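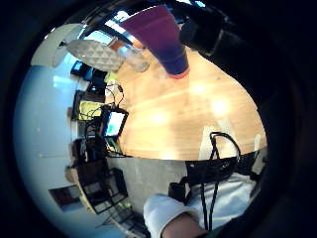 How to wash, dry and stack plastic tumblers and small glasses so they do not smell

When I moved to Grurkbridge I had for the first time a kitchen with only one short shelf, and I began to keep my tumblers one inside the other, all wet, because I was in a hurry. After one month each of them smelled like an old cellar, and two were stuck together so strongly that I broke one of them. So I learned to do it slowly. I write down my way, with the mistakes included, for people who have tall plastic tumblers and a few small glasses and not so much space.

What you need

A washing-up bowl or a clean sink
Washing-up liquid, the ordinary kind
A bottle brush with a long handle
Bicarbonate of soda
White vinegar
Two cotton tea towels, one for plastic and one for glass
A drying rack, or a folded towel on the table

The brush should reach the bottom of your tallest tumbler while you still hold the handle outside. My first brush was too short and I pushed my hand in after it, and this is how people crack a tumbler or get a hand stuck. I use now a brush from Pultau, the hardware shop near the bus station, but any long one is good.

Washing

1. Empty everything first. If there was milk or juice inside, rinse with cold water before you use hot water. Hot water makes the milk stay on the wall.

2. Fill the bowl with warm water, not boiling. Thin plastic can lose its shape in very hot water, and then the tumbler rocks on the table for ever.

3. Wash the glasses before the plastic. The water is cleanest at the beginning, and glass shows every spot of grease, while a coloured tumbler hides it.

4. For the tumblers, put one drop of washing-up liquid directly on the brush and turn it on the bottom, then pull it up the side in circles. Do the rim last, with a cloth and your finger, inside and outside. The rim is the part that touches the mouth and most people only pass over it.

5. If the tumbler has a rim in another colour, look if there is a small line where the two colours meet. Old drink likes to stay there. A soft toothbrush cleans it well. Do not use a knife or a needle.

6. Rinse under running water until it does not feel slippery.

If it smells already

Put one big spoon of bicarbonate in the tumbler and add 400 ml of warm water. Stir it and leave it overnight. In the morning, brush and rinse. For coffee smell I had to do it two nights.

For white marks from hard water, use vinegar. I mix one part vinegar and three parts water, leave it for half an hour and rinse very well. Please do not put the vinegar and the bicarbonate together. It makes a nice foam, but one cancels the other and you have used both for little result.

Drying

This is the part I did wrong for years. I put the tumbler upside down, flat on the table, and believed it was drying. The mouth was closed by the table, the air inside was wet, and in the evening there was a ring of water on the wood and the same drops inside.

The better way is to turn the tumbler over and let it drip on the rack for ten minutes. Then take the plastic towel, push one corner down to the bottom with the handle of a wooden spoon and turn it a few times. After this, stand the tumbler the normal way up, with the mouth open, in a place where some air moves. Near a window is good. I leave mine from after breakfast until lunch.

When you hold a tall tumbler upside down with one hand, hold it near the wide or heavy end, and keep the other hand ready if it is still soapy. Do it low over the table and not over a hard floor.

Small glasses dry more quickly, but they get spots. Dry them by hand immediately, with the towel that you use only for glass. I wash this towel without fabric softener, which leaves a film.

If you dry things on a wooden table, wipe the table at once when you finish. On my table I can still see one pale ring from my first winter. If the table is also used for other things and there are cables or a screen on it, move the wet things well away from them, or take another surface.

Stacking

Only stack when everything is fully dry. I touch the bottom inside with a piece of kitchen paper, and if the paper is dry I stack.

Put a strip of kitchen paper between two tumblers, so that one end hangs out. It stops them from sticking and you can pull it a little to separate them. I stack not more than 3 together. Do not put small glasses inside tumblers. I did this to save space, and the glass went in easily and did not come out.

When two are stuck

Fill the inner one with cold water and stand the outer one in warm water for a few minutes. Turn gently and pull straight. With glass be extra careful that the warm water is not hot. If nothing moves, put one drop of oil on the edge, wait and try again.

How often

The normal washing is after each use, of course. The bicarbonate I do once a month, and more often in August, when everything smells faster. A box of 500 g lasts me nearly the whole year. If a tumbler still smells after three treatments, look inside for scratches. I keep such a tumbler for watering the plants.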